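Did Jarkine and Poon really break up before the last single?

I am following Jarkine since the first small concerts and I am a bit confused now. In the fan group everybody writes that she and Poon separated in April, but the single "Torneck" came out later and he sings the second verse. On Thursday they were also sitting at the same table at the Broko awards. Does somebody know what is confirmed and what is only talk? Please give the source if you have one, I do not want to start a new rumour.

Asked by Heidrun Zwahlen
11 people have the same question

Answer 1

Same table means nothing, the label pays for the table. They are finished. My cousin saw her without the ring.

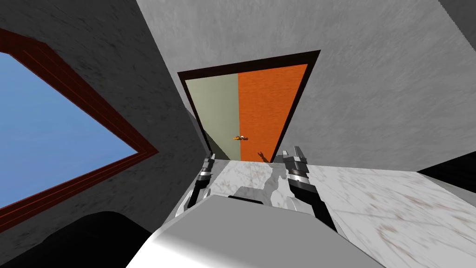
Also he deleted all the old photos, so please, what more do you need.

Answer 2 (marked as helpful, 200 votes)

I try to put it in order, as far as I could check it.

The separation was confirmed by Jarkine herself, in the radio interview in April. She said they are "not together at the moment, but we work". Many pages copied only the first half of this sentence, and I think the confusion comes from there.

The song was recorded in the winter before. The booklet of the single gives the recording month, on the last page in very small letters. So his verse does not tell us anything about how they are today.

The photos were not all deleted. I looked at his profile yesterday evening and there are still 1266 posts, with her in the older ones. He removed the holiday pictures, this is true, but the concert pictures are there. 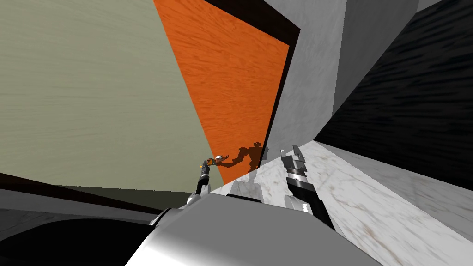

Music & Celebrity Help Team

About the awards: they came in separate cars and left separately, she at half past ten and he much later. During the show they spoke together and she laughed a lot. One magazine wrote that they held hands. I watched the broadcast 2 times and I could not find this moment, but the camera was mostly on the stage.

If she says something new, I will edit my answer.

Comment from Heidrun Zwahlen: Thank you very much, this was exactly what I wanted to know. I did not see the small letters in the booklet, I have only the download.

Answer 3

I heard they are back together and it is all for the tour. No source, sorry, it was in a podcast and I forgot which.

Contact us | Terms of use | © Community Help, all rights reserved | Back to top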